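Refinishing forum > Finishes and Topcoats > White marks in shellac, chalk residue, and what to clean with before recoating

kestrel_dh
Posts: 97

I have a small cabinet, dark brown, finish unknown but I suspect shellac under a later coat of wax. It came out of a school sale in Sugden. The top has a haze in it that comes and goes with humidity. I want to clean it, find out what the finish is, and recoat only if I have to.

Questions:
Is denatured alcohol on a swab still the accepted test for shellac if there is wax over it?
What do people use to take the wax off first? I have mineral spirits and a can of Nukport wax remover.
Does the haze mean moisture in the finish or moisture under it?

Shop is unheated. It's April, so I see 50 degrees in the morning and close to 70 by afternoon.

planer_snipe
Posts: 1,000

Mineral spirits first. Soft cloth, change the face of the cloth often, stop when it comes away clean. Then alcohol on a swab in a spot that doesn't show, inside of a leg or under the overhang. If it goes tacky in under a minute it's shellac. If nothing happens, try lacquer thinner on a second spot. If nothing happens there either, you have varnish or something newer.

Do not put alcohol on the top to test. I see that done on this forum twice a month.

tmancuso
Posts: 28

Agree on the order of tests. I would leave the Nukport can closed. I don't know what's in the current version and the label on mine doesn't list solvents. Mineral spirits will move paste wax, it just takes longer.

On the haze: if it changes with the weather it is probably in the finish. Damp trapped under a film tends to stay put.

Tullio Mancuso

row_27b
Posts: 412

Disagree on the haze. I have had blush in shellac that sat there for two years without changing and then came out with a padding of alcohol. I have also had a wax bloom that tracked the weather exactly, and that one was all on the surface. OP should take the wax off before anybody diagnoses anything.

tmancuso
Posts: 28

Wax bloom is a fair point. I was assuming the wax was thin.

kestrel_dh
Posts: 97

Followed the order given. Mineral spirits, four passes. A lot of brown came off. Swab of alcohol on the inside of the back leg went sticky in 20 seconds. So, shellac.

Haze is reduced over most of the top but still visible near the left end when I get my eye down to the surface.

New question. How do you keep track of where you've been? With the wax gone the clean areas and the uncleaned areas look the same to me under the shop light. I missed a strip along the back on the first two passes.

planer_snipe
Posts: 1,000

Raking light. Put one lamp low at the end of the piece and turn off the overheads. Missed wax shows as a duller patch.

row_27b
Posts: 412

Raking light works on a flat panel. On anything with a dip in it you get shadows that look like residue and you chase them all afternoon.

I use guide marks. Plain white blackboard chalk, drawn very lightly in loops over the whole surface, then clean until the loops are gone. If there's no chalk left, the cloth has been there. Same idea as pencil lines before sanding.

planer_snipe
Posts: 1,000

Chalk is an abrasive. You are rubbing calcium carbonate or gypsum into a soft finish with a solvent cloth. I would not do this on shellac.

row_27b
Posts: 412

Gypsum is 2 on the Mohs scale and calcite is 3. Rottenstone gets rubbed on shellac on purpose and people call it polishing. I've done it this way for years on school and office pieces with no scratches that I could find under a loupe.

The caution I would give is about open pores. Chalk goes into unfilled grain and then you have white flecks in dark wood, and those are a nuisance to get out. On a filled surface it wipes off.

hobbs_lathe
Posts: 206

Hardness of the mineral isn't the whole story. Cheap chalk has grit in it. I broke up a stick from a dollar store box and there was sand in it that I could feel with a fingernail. If you're going to do this, buy decent chalk. The Janer sticks my school supply place carries have been clean so far, but I've only used one box.

Also not colored chalk. The dye can bleed with alcohol.

planer_snipe
Posts: 1,000

So the method is safe provided you inspect every stick. I'll keep using a lamp.

row_27b
Posts: 412

Use a lamp. I said what I do and where it fails. On a wide top I keep the loops big so they cross each other, and carry a few down over the front face, where people forget to clean. Then wipe dry first to lift the loose chalk before any solvent goes near it. If you go in wet you make a paste and the paste is what fills the grain.

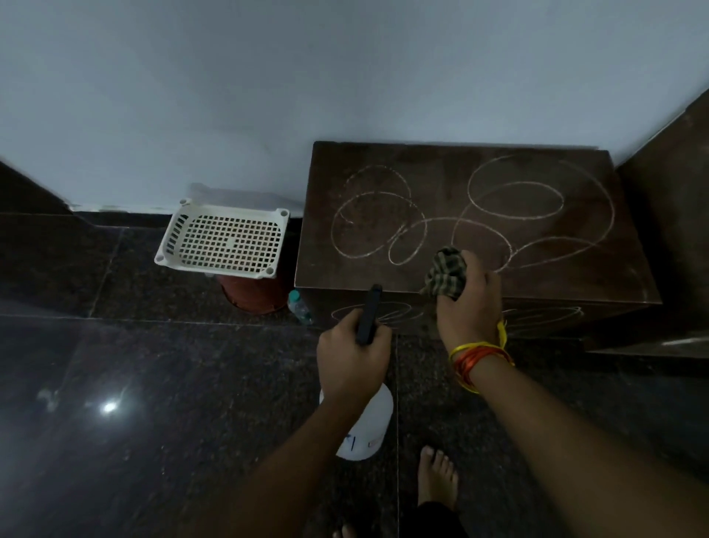

Cloth matters as much as the chalk. Old cotton shirting or dish towel, washed many times, no seams and no buttons. Fold to a pad, refold when the face loads up. Microfiber holds on to particles and I don't trust it on shellac. Paper towel is fine for the underside and nothing else.

For the front edge, work along the edge and not across it. Shellac is thin there on almost every old piece, and it's the first place you'll cut through to bare wood.

hobbs_lathe
Posts: 206

Seconding the edge comment. I went through on a Kullesach sideboard with nothing but mineral spirits and impatience. Matching the color took longer than the rest of the job.

kestrel_dh
Posts: 97

Thanks. Tried both on the underside of the top, which has the same finish. The lamp found one missed patch. The chalk found that one and a second one near the batten. Dry wipe took nearly all of it off and the spirits got the rest. There are white specks in two open pores, which I picked out with a toothpick.

I'll probably use the lamp on the top and chalk on the sides. Any objection to padding on alcohol for the remaining haze at the left end?

tmancuso
Posts: 28

No objection, but wait for the afternoon. At 50 degrees in damp air you can put more blush in than you take out. Pad barely damp, glide on, glide off, don't stop on the surface. If it drags, quit and leave it overnight.

planer_snipe
Posts: 1,000

And a few drops of shellac in the pad, 1 lb cut or thinner. Straight alcohol on an old film is asking for it.

row_27b
Posts: 412

Agree with planer_snipe on that one.

kestrel_dh
Posts: 97

Shellac flakes are on order, supposed to be here Wednesday. Is dewaxed necessary if I'm only going over old shellac?

hobbs_lathe
Posts: 206

No. Either will stick to it. Dewaxed is a little clearer and gives you the option of varnish later.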